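Snack table for a break area – how do you lay out food, drinks and trays so it doesn't turn to chaos?

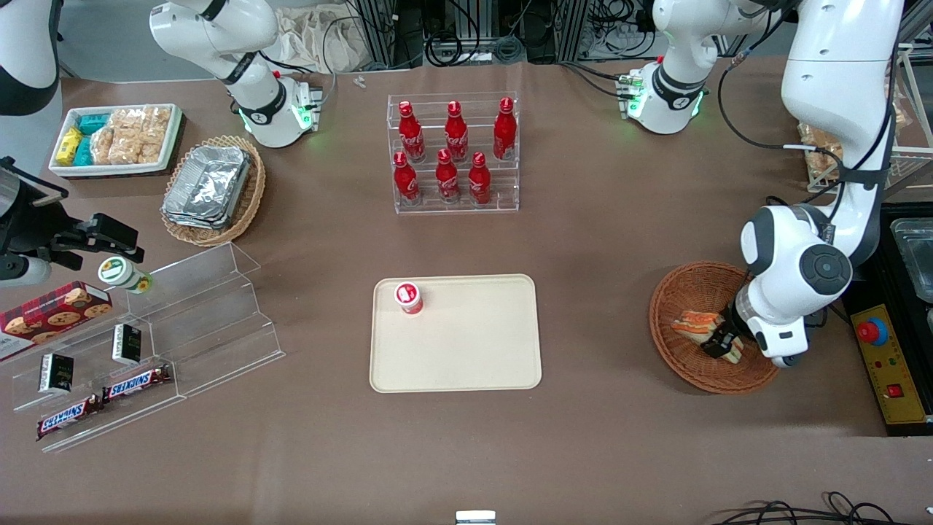 Drinks in the middle, sandwich basket, snack tray, foil containers.

Search this community
Search questions, tags, members

Posted by bindholm_kitchen, Wed 11 February

OK so I got handed the lunch table at work (Bindholm, upstairs break area) and I need a layout that survives more than the first few minutes. One brown table, no room for a second. On it: Coke on a clear stepped rack in the center, round wicker basket for sandwiches, oval wicker basket with the foil containers stacked in it, white tray with the packets and the bags of rice crackers, cream tray for people to load up and carry. Also a clear tiered stand along one edge that I haven't really figured out a use for.

Problems so far –

Everybody reaches over the drinks to get to the foil containers. Someone is going to knock a bottle off the rack, it's just a matter of time.

Sandwiches go in the basket straight, no liner, and I'm finding crumbs in the weave. Tried shaking it out over the trash. Didn't help much.

The snack tray gets dug through. Starts out sorted, ends up one big heap, and then people ask me if we're out of crackers when they're at the bottom.

We feed 70 people on a busy day but they come in waves, so the table is never really meant to hold everything at once. I restock from the closet. Lunch is 2 hours start to finish. Budget for new stuff is close to nothing, maybe one or two cheap things from Domura if I can make a case for it.

What would you move? And do I need the tiered stand at all or should it go back in the closet? Thanks, typing this between refills so sorry for the mess.

lurero_lunches

Ran the lunch table at Lurero for a long time, different building but same headache. In order of what bugs me most:

Move the foil containers. Anything heavy or hot goes in FRONT, where people stand. You've got your meals at the back behind drinks and that's the whole reaching problem right there. Swap the oval basket with your cream tray. The trays don't need table space in the middle anyway, stack them at the end where the line starts and people grab one first.

Drinks to the far end, last stop. If they pick up a drink first they've got one hand for everything else. Rack is fine, keep the rack. Six bottles on it is a good amount, I wouldn't try to squeeze in more, you want gaps so a hand fits round one without bumping the next. Refill the back row first, then slide forward. Glass or plastic? If glass, I'd put a damp dishcloth under the rack so it can't skate.

Sandwich basket – line it. Big paper napkin, parchment, a clean dish towel, anything. Parchment is best, you just lift the whole thing out and tip the crumbs. For what's already in the weave use a dry pastry brush, or a old toothbrush, then a vacuum with the hose on low. Don't wash wicker in the sink, it takes forever to dry and starts to smell.

And wrap the sandwiches or at least put out tongs. Bare bread in an open basket for two hours gets hard on the corners, and people pick one up, look at it, put it back. I had a rule, half the sandwiches out, other half stays covered in the fridge until the second wave. If there's egg or mayo or fish in them then it isn't a nice to have, keep those cold till you need them.

Direction matters too. Pick one. Trays, sandwiches, foil containers, snacks, drinks. If the door is on the wrong side flip it. Put up a sign if you want but they won't read it, they follow whoever is in front.

counter_and_crumb

use the tiered stand!! thats what its for. crackers and packets on the tiers, one kind per step, then nobody digs. the flat tray is your problem not the people

also small stuff to the front and tall stuff to the back, basic shelf rule, works on tables

slowpour_70

Mostly agree with the first reply, except on the drinks. I'd leave them in the center if the table can be walked round on both sides. With one line, sure, end of the table. With two lines (one each side) the middle is the only spot both can reach, and then you split everything else left and right. Depends if your table is shoved against a wall. You didn't say.

Snacks – if you don't want to use the stand, divide the tray. Cut down a cardboard box, two strips, stand them up between the yellow packets, the teal ones and the crackers. Costs nothing. You already have them laid out in sections, it only needs something to hold the line when it gets busy. Cracker bags slide worst so give them the end with the most room. And put out less. A full tray gets rummaged, a half full one people just look at and take what they want.

If you do go with the stand, check it's steady with weight on the top step only. Ours (Zoëga, clear plastic, the cheap one) was OK loaded evenly and tipped as soon as the bottom emptied out. Fill it from the bottom. Wipe it with a soft cloth and soapy water, no paper towels, they leave scratches and after a while it goes cloudy.

Foil containers: don't stack high in a soft-sided basket. Lids dent, then the bottom ones leak at the corner and you'll be cleaning sauce out of wicker, way worse than crumbs. Two high is my limit. Slip a baking sheet or a flat plate in the bottom of the basket so they sit level.

One cheap thing to ask for – a second small basket for napkins and forks. If those sit loose they end up under everything. Put it after the foil containers, not at the start, people forget them at the start and then come back against the line.

bindholm_kitchen

Great stuff thanks. Table is against the wall so one line it is. Doing the swap tomorow, foil to the front and drinks at the end, parchment in the basket. Will try the stand with the crackers and load it from the bottom. Bottles are getting the dishcloth either way. Will ask about the napkin basket, don't hold your breath.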